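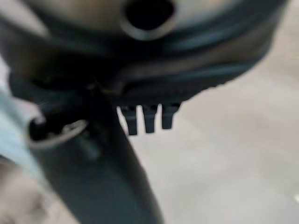

How often should the extinguishers at Dramurwood be looked over? Once a month by us, plus a full service visit every April.

Workshop walk-through, 9/21/20

Exits – clear, both doors swing freely. Great work on the back hallway!
Extinguishers – 2 on the wall, gauges in the green, tags signed.
First aid kit – restocked, but burn gel is low. Order more.
Extension cords – one with a cracked plug, tagged and pulled. Please don't put it back on the hook.
Ladder – feet good, label worn but readable.
Shelving – top shelf in bay 20 is overloaded. Move the paint cans down.
Eyewash – ran clear, cap missing on the left side.
Lighting – love the new tubes over the benches, so much easier to read labels now!

Still open: eyewash cap, burn gel, bay 20.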